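Juška (gripper test bench)

Juška is a simulated test bench for comparing robot grippers. It was developed at Olent, a small automation office in Nidstead, and is used mostly by integrators who want to try out a gripper before they order one. The name is also used for the set of tasks that comes with the bench.

Background

The first version was made by Tia Bramwell as a tool for her own work. She had to choose between two grippers for a packing cell and did not want to stop the real cell for the trials. Bradley Haworth later rewrote the controller part and added the logging of finger force. Before this change the bench could only say whether an object was lifted, and it gave no information about how hard it was squeezed.

The bench was opened to outside users in August. An older bench from the same office, Elska, worked only with suction cups and is no longer maintained.

Method

A trial consists of one arm, one gripper and one object. The arm starts from a fixed position above the table, goes down, closes the fingers, lifts, and holds the object still for 2 seconds. After that it moves to the target and opens. A full comparison has 200 trials for each gripper, and takes about nine hours on an ordinary office computer. Users usually start it on Friday and read the results after the weekend.

The position of the object is changed a little between trials. The arm, the controller settings and the speed stay the same for all grippers in one comparison — otherwise the numbers cannot be put side by side. A drop during the holding time is recorded separately from a drop during the move, as the two often have different causes.

Two-finger grippers

Parallel two-finger grippers are the most tested type on the bench. They do well with boxes and cartons, where flat fingers meet flat sides. Round objects are more difficult. The contact area is small, and if the fingers close above or below the middle, the object can slide out before the force is high enough.

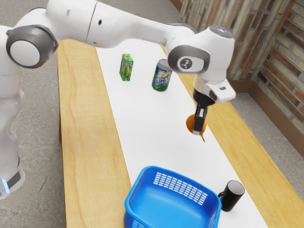
For this reason the height of the grip is reported together with the success rate. A gripper with a good rate at only one height is considered sensitive, and the bench marks it so in the results table. Softer finger pads make the useful range wider, but they also make the placing less exact.

Limitations

Contact in the simulation is simplified. Fruit and other soft things are treated as rigid bodies, so damage to the skin cannot be measured. Friction is one value for the whole object. Haworth has written that the results should be used to remove bad candidates, and that the final choice still needs a trial with the real hardware.

Cables and air hoses are not modeled. Some users have asked for this, mainly for arms that turn the wrist many times in one cycle.

See also

Elska (suction bench)
Parallel gripper
Grasp planning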